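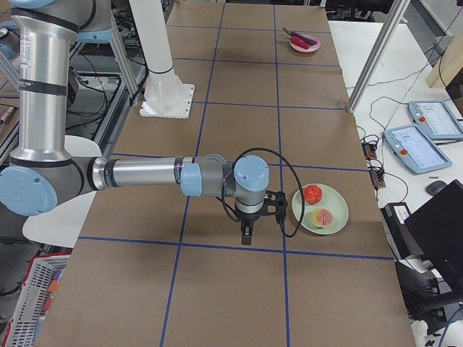 According to Asanka Khondokar, the old lighting desk at the Buvanard hall had simply run out of room, and the new Tarkum controller fixes that with space for 200 scenes.
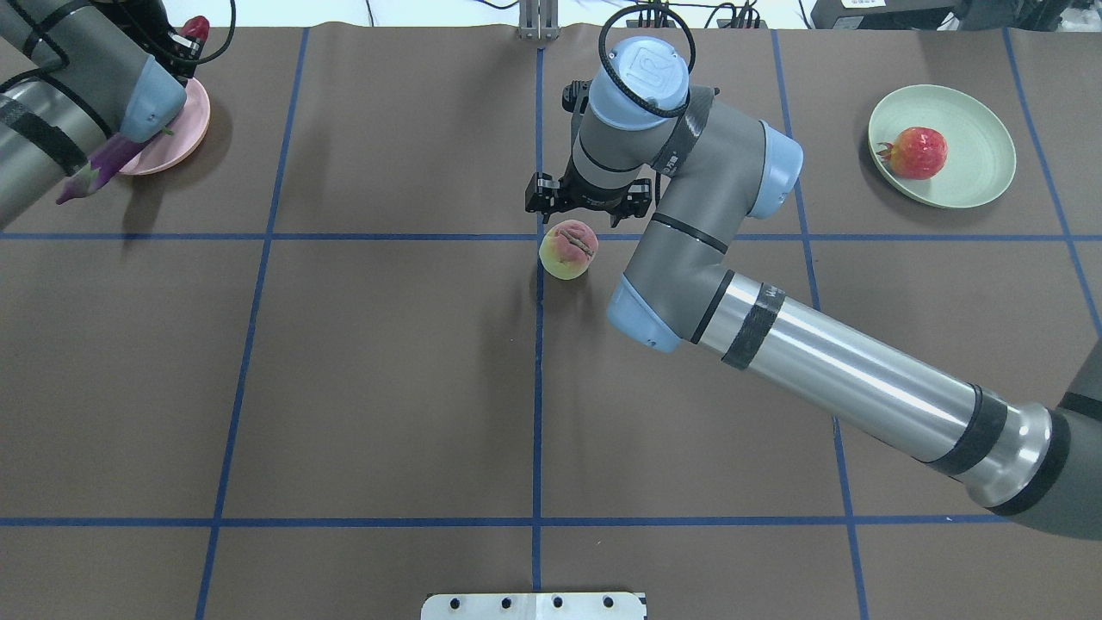
Lovely to hear the fader travel has been kept long and smooth, wrote Mesine, who'd like a grey one for December.

We're just as pleased about the backup, which saves your whole show to a memory card
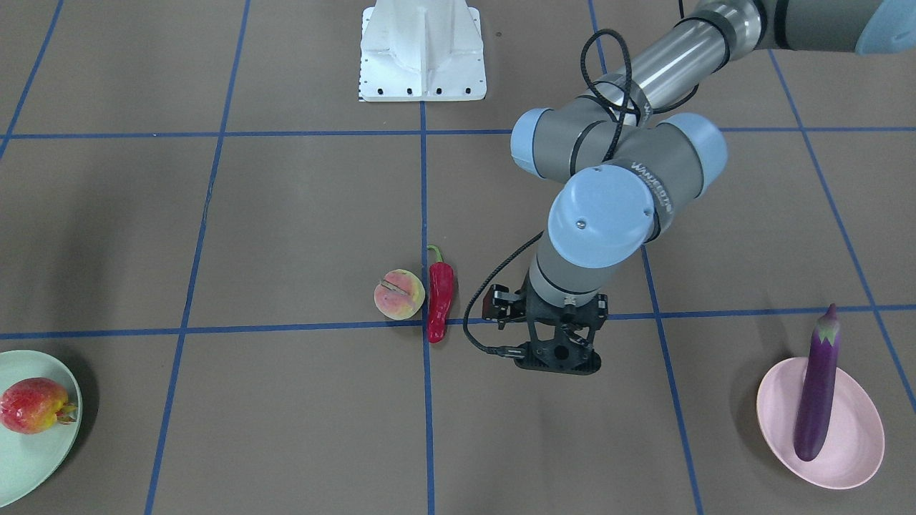
and brings it back after a power cut, right down to the colour of the last wash. Pichler has it in stores now for $600, with a padded bag for another $69.
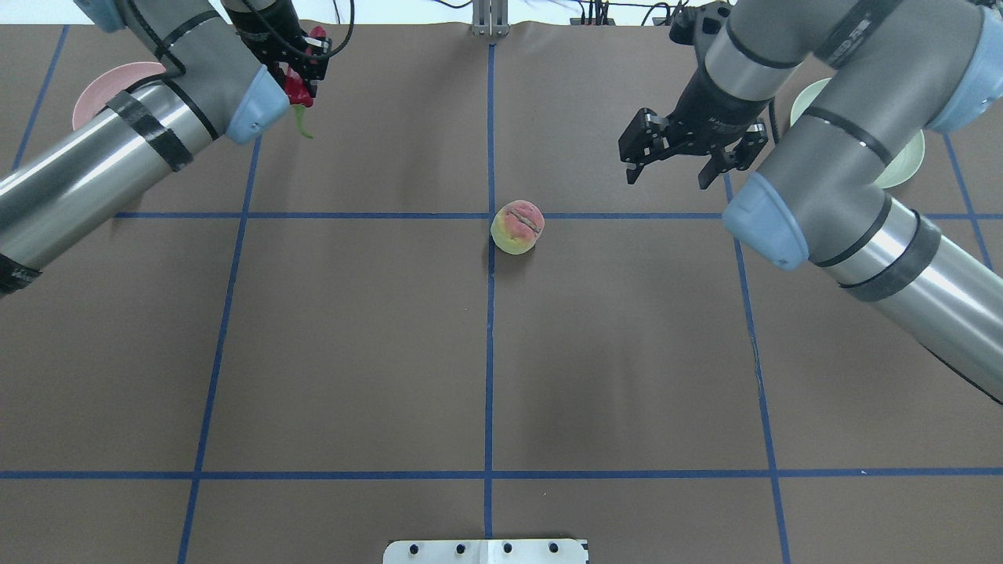

A red chili pepper in the gripper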